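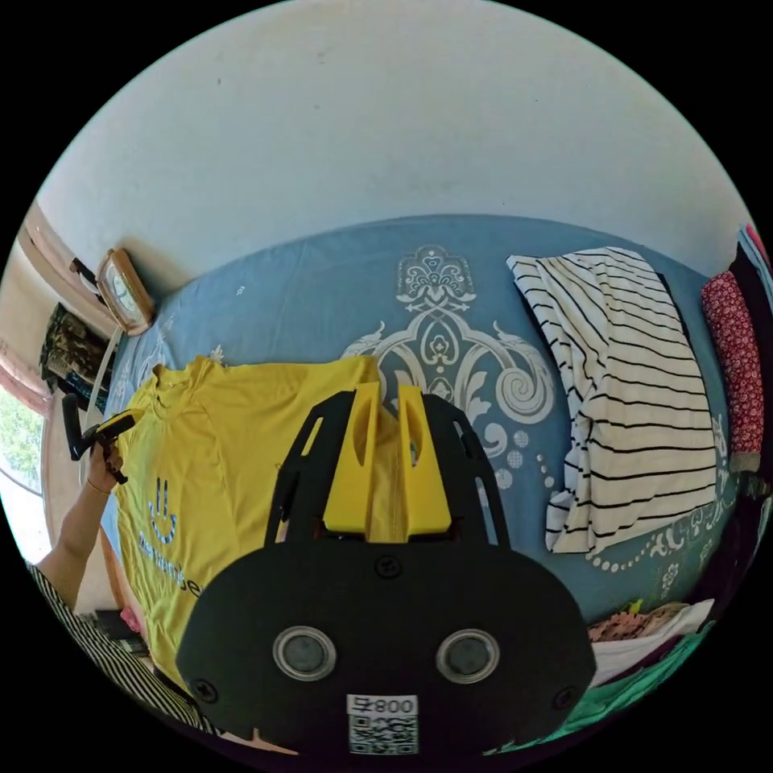 Care and Storage of Everyday Clothing
Household Guidance from the Kindale Residents' Service
Revised February 11, 2018

Most wear on cotton garments occurs in the laundry and in the drawer. The following guidance applies to T-shirts, light knitwear and children's clothing.

Before washing
Empty all pockets and close zippers. Turn printed garments inside out, as the print will otherwise rub against the drum. Treat collar marks with a little liquid detergent and leave for ten minutes. Dark colors should be washed separately for the first two or three cycles.

Washing and drying
A temperature of 90 degrees Fahrenheit is sufficient for lightly soiled items. Do not fill the drum beyond three-quarters. Shake each garment before hanging, and hang T-shirts by the hem — pegs placed at the shoulder leave marks that are difficult to press out. Residents of Okance House are reminded that the drying room closes for cleaning each January.

Folding
Work on a wide, flat surface at waist height. A made bed is suitable. Lay the garment out fully and smooth it from the collar toward the hem.

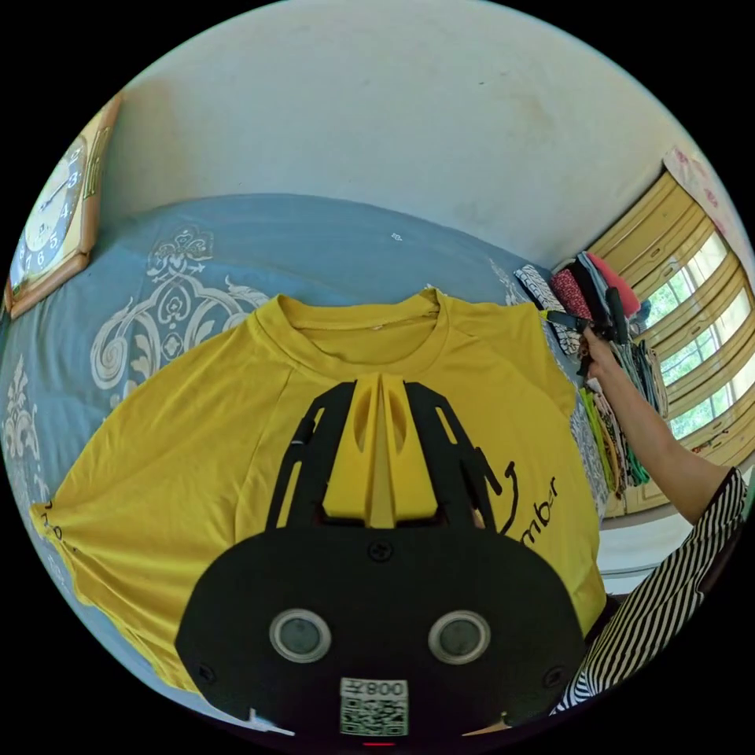 Fold each side toward the center, bring the sleeves back in line with the outer edge, and fold the length in half or in thirds according to the depth of the drawer. Keep stacks low, or the lower items will crease.

Ironing
Iron printed areas from the reverse only, on a medium setting and without steam. Linen may be pressed while slightly damp.

Seasonal storage
Store only clean, fully dry clothing. Cedar blocks should be sanded lightly once a year to renew the scent. Cardboard boxes are not recommended for the basement lockers at Werier Court.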